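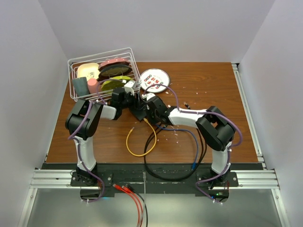
Step 4. Set out the dish chore

Okay, arms bolted down, power light on, time for the fun part! I'm using the dish job from the Konance chore set, and I'd start there too even if you bought the Kindberg kit to fold shirts (mine still can't fold shirts).

4.1 Put the wire basket at the back left of the table, where both arms can get to it.
4.2 Lay the round patterned plate flat, to the right of the basket. It's the one you'll want racked.
4.3 Load chore file 3177 and set the speed to 2. You can go up to 9 later. I wouldn't yet.
4.4 Keep a hand by the stop button and press Run.

Note: a plate lying flat is way harder than one standing up. The fingers have to get under the rim, and mine mostly shove it along the wood for a while first. Let it try!

Caution: keep loose cables away from the grippers before you run anything. A loop of cable on the table is just the right size to get snagged, and then you're back at Step 2 with a screwdriver.

Step 5. Run it a lot

I did 200 runs before I made up my mind about whether this thing can do dishes. My answer is sort of. Plates already on edge, pretty good. Cups, so-so. Flat plates, bring a book. I still wash up by hand after dinner, and I'd tell you to hang on to your sponge too.

5.1 Put everything back in the same spots between runs.
5.2 Write down the misses, with the chore file number next to each one.
5.3 If the grippers drift toward each other in the middle, stop and redo the centering from Step 3.

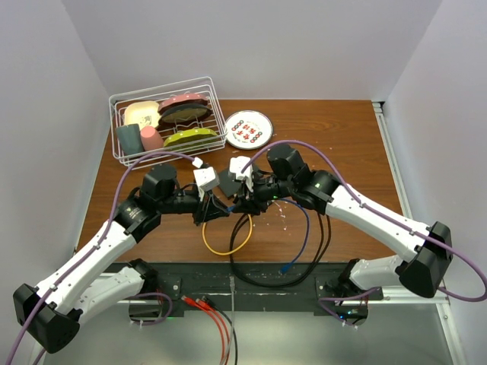 Reader comment from Iyer: I'd skip plates for the first month and only do cups. We tried the same chore at Usent and the arms were so slow that one person could clear the whole sink before the first plate went in. Fine for learning on, but I wouldn't call it help in the kitchen yet.

Fair enough, and if you want to go cups first, swap the file in 4.3 and leave the speed where it is.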